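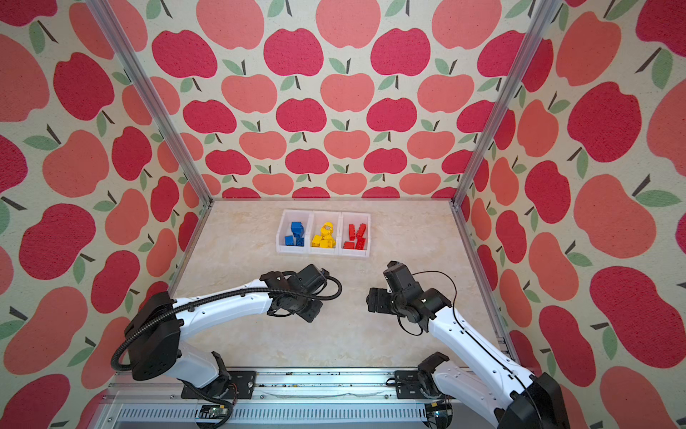 Three white plastic bins in a row, with apple-patterned panels behind.

Colour sorting (building blocks)

Colour sorting is the practice of separating plastic building blocks into containers according to colour, usually one colour to a container. It is the most common way of arranging a small collection at home, and probably the most argued over. Supporters call it quick and cheerful. Its critics, who tend to own larger collections, regard it as tidying for the eye that does little for the builder.

Containers

Any open tray will do. Shallow bins with low rims are often preferred for young children, who can see over the side, and a set of three placed side by side is a frequent starting point. Divided organizers do the same job in one piece. White and clear plastics are popular, supposedly because the blocks show up better against them. The claim appears in most shop catalogues and has not, as far as is known, been tested by anyone who wasn't selling trays.

Deep walls keep blocks from spilling but hide whatever lies close to a divider. A person sitting low on one side may see only the top edge of a block, or none of it, and conclude that the compartment is empty. Sloped front lips are said to solve this. They help with the front of the compartment and do nothing for the rest.

Method

Descriptions of the method rarely run past a few lines. One block of each colour is placed first as a marker, and the remaining blocks are matched to it. The markers are generally red, yellow and blue. Writers disagree on whether to work through the pile as it comes or to finish one colour before starting the next. The Plevunia handbook recommends the second and gives a figure of 221 blocks sorted in a sitting, without saying how long the sitting was or who did the sorting.

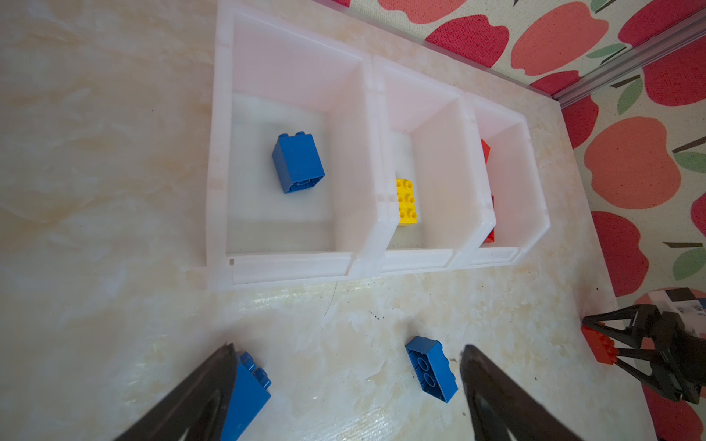
Divided organizer with blue and yellow blocks in separate compartments and a red edge just showing in the third. Further blocks lie outside it.

Boundary colours are a recurring problem. Orange-red is the usual offender: placed beside a true red it looks orange, and in a tray of its own it looks red. Faded whites and creams cause similar trouble. The Dusine system answers this with 7 named colour groups, two of which most households would be unable to tell apart by lamplight.

Orientation

Some guides ask that blocks be laid studs up so the size can be read at a glance. A block standing on end or turned to show its hollow underside takes no more room, and the rule is widely ignored. Rónán Mulligan, in a short pamphlet on toy storage, called it "a rule for photographs." He did, however, keep it in his own list of recommendations.

Claimed benefits

Colour sorting is credited with improving attention, patience and hand control. It does require a child to pick up small objects and put them somewhere, and so do most things a child does at a table. Abou Zeid, a toy retailer, has advertised its trays as "learning furniture," a term with no settled meaning. Parents' accounts are mixed - many report that the sorting is enjoyed once and the bins are then used for something else.

Criticism and alternatives

The main objection is practical. In a tray of 200 blue blocks, one small blue block is hard to find, while the same piece is easy to spot among other colours. Sorting by shape or by stud count avoids this, and is usual among adult builders. The Skerlow method combines the two, with colour used below 100 pieces and shape above it. The threshold is given without explanation.

A minority of writers favour no sorting at all and a single large box.

See also: Toy storage; Drawer divider; Stud count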